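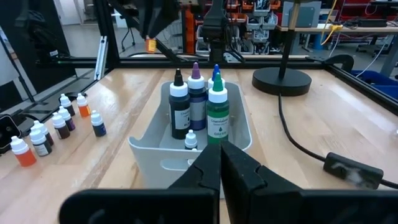
Dye bottles in the grey bin

Venue halls vs marquee for 64 guests

flurrymag
Hi all! We're getting married in October and I'm so excited I can hardly type. We've got it down to 2 places. One is the small hall at Flurkero, which comes with tables, chairs and a kitchen, and the other is a marquee on the lawn at Teltville. 64 guests, sit-down dinner, then dancing till they kick us out. Has anyone done either? I'd love the good and the bad!

tin_roof_tess
Congratulations!! We had the Flurkero hall and I'd book it again tomorrow. Lovely timber floor, and the kitchen staff sorted my coeliac uncle without me having to chase anyone. Music off at 11 pm though, and they do mean 11.

bigkev_catering
Marquee every time for me. You get the garden, the light at sunset, kids running about on the grass... I've served plenty of dinners at Teltville and people always come in smiling. Ask for the side walls to be included in the quote.

tin_roof_tess
Kev, I love a marquee too, but October weather? Our friends paid 600 extra for heaters and flooring and still had guests dancing in their coats.

bigkev_catering
Fair call on the heaters. I still reckon it's worth it. Coats come off by the second song :) 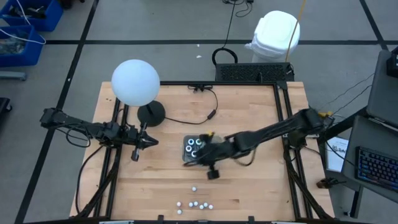
Wooden table with the small clear tray

flurrymag
You two are brilliant, thank you. The quote for Teltville doesn't mention a floor at all, so I'll ring them. Any thoughts on colours? I'm leaning towards plum and navy for the napkins.

pavlova_queen
Ooh, plum and navy would be gorgeous! Leinonen hires out linen and they were great with us, we swapped our colour quite late and they didn't mind a bit. Get a sample first, their plum is more of a wine red.

bigkev_catering
White napkins. Gravy washes out. I'll die on this hill.

pavlova_queen
White is for dentists, Kev!

tin_roof_tess
If you want a photo booth, we used Fotport and our guests went mad for it. Put it near the bar.

flurrymag
Adding it to the list! Our limit for extras is 1,000, so it might be booth or heaters. Will report back once I've talked to both venues.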